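Pesteo Grasp Kit, version 5: review

Print this page
E-mail this page

The Pesteo kit trains a lid-handling policy from wrist camera video alone. Fliva sells it with two black fingers and a license for the training code. We ran it at our Brillwood bench on a mint-green multifunction cooker with a glass lid.

The method is simple. You record demonstrations, the code crops them near the fingertips, and the policy learns when to close. We recorded 607, which took nine days. Training took nearly 35 hours.

Clear lids were the reason we bought it. The older Quezada package lost track of the rim whenever the pot showed through the glass. Pesteo goes by the knob, and our failed grasps dropped by half. Placing the lid back is weaker, and the manual spends one page on it.

Setup is fair, support is slow. Buy it for picking up. Wait for the April update if you need placing.
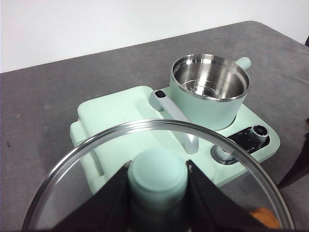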